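Kurero handheld gripper pair: a review for anyone writing the budget

We bought one pair of Kurero handheld grippers in March, after pricing a full two-arm setup and deciding we couldn't pay for it this year. This review is mostly about money and planning. If you want tracking accuracy numbers, other people have better ones.

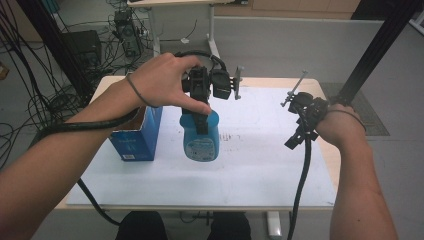

The pair cost us $2,505 with cables, wrist bands and one spare set of jaws. The quote from Sornholm for something comparable was higher, and it didn't include the cables. Tirard sells a cheaper pair, but the lead time we were given was long enough that it would have pushed everything into the next budget year.

What the money gets you is a way to record a person doing a task with the same kind of jaws the robot will use later. One person sits at a table with a gripper in each hand and picks things up. You don't need the arms for that part, and you don't need the floor space or the safety paperwork. For us that meant we could start collecting while the request for the arms was still sitting in someone's inbox.

Build and handling

The loop on top is rounded and doesn't dig into the hand. Most of our people ended up holding the housing from above anyway, with the index finger toward the front. The weight is fine for short tasks. After an hour it gets tiring, and we now plan for two people per table who trade off. Put that in your labor line. We didn't, and it roughly doubled what we had set aside for operators.

The jaws hold a plastic bottle by the neck with no trouble. Boxes are fine if there's an edge to grab. Thin flat things, such as a card or a single sheet of paper, are slow and annoying, and we dropped them from the task list for now.

Cables

These are wired, one black cable per hand. You get used to them, but they do affect how you set up the room. Ours run down past the front of the table to the floor, and people have to be careful when they roll a chair back. Letting the left one follow the underside of the forearm keeps it out of the work area. The wrist bands in the kit are plain elastic and have held up so far.

I'd order longer cables at the start. We paid shipping twice. We also spent close to $200 on extra cables, ties and a better power strip, none of which was in the original request.

What else to budget for

The table can be any desk you have. We cover ours with a big sheet of white paper and replace it when it gets marked up. The computer is a bigger item. The minimum spec on the Kurero page is too low for recording both hands at once, and we ended up using a desktop tower that would cost $2,000 to replace. If you don't have one lying idle, count it.

Objects cost less than I expected. Bottles and empty boxes from the supply closet covered the first month. Storage is the one I got wrong. Our first goal was 1,000 recorded runs, and we filled the drive well before we got there.

Support

Email only, with answers usually the next working day. One gripper arrived with a jaw that stuck when opening. They sent a replacement jaw without arguing, and swapping it took a few minutes with the hex key in the box. The manual is short and skips calibration almost entirely. The Herrero software we already had a license for could read the gripper data after we changed two settings, so we never used the Kurero program past the first day.

Would I buy it again

Yes, one pair. I would not buy a second pair until the first is in use most of the day, and ours isn't yet. If you already own arms and have people trained to operate them, the case is weaker and I'd put the money into storage and operator hours.

Four out of five. I took one off for the manual and the cable length.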